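Wrist aches after a day of cutting fabric, what helps?
posted by Ásdís Brøndum, 1/17/20

I sew tote bags for a little shop called Pralley, and cutting days are killing me.

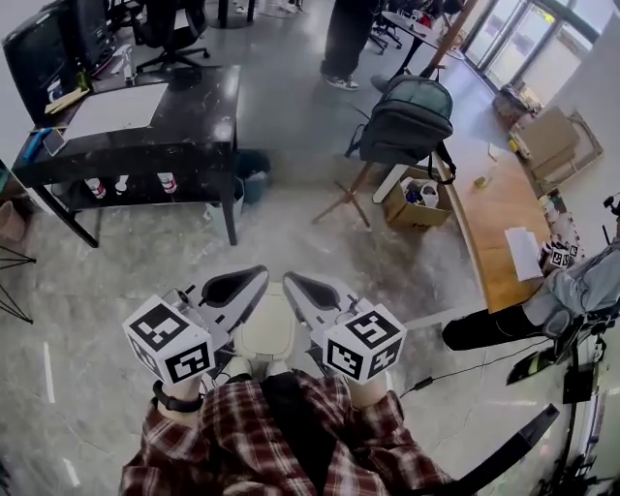 By evening my right wrist is stiff and the base of my thumb throbs. I've got a cheap pair of all-metal shears and I cut on the kitchen table, which is probably too low for me. Last week's order was 44 bags (heavy canvas, two layers each!) and I could barely open a jar afterward. Do I need better scissors, or am I just holding them wrong? I can spend a little, but not a fortune.

Grethe Brynjólfsdóttir
Raise the table first! I put mine up on bed risers, five inches, and my shoulders quit complaining that same week. Then get a rotary cutter and a big mat for the straight edges – totes are nearly all straight edges, so you'd hardly touch the shears. Change the blade as soon as it starts skipping, a dull one makes you push way too hard. I also stop every half hour and shake my hands out, and I look silly, but so what. If your thumb goes numb or it wakes you up at night, go see a doctor and don't wait on it like I did (I ended up in a splint all through September).

kudo671
spring loaded scissors. they open on their own so your thumb isnt doing all the work. mine were cheap and theyre still going. also cut one layer at a time, canvas is brutal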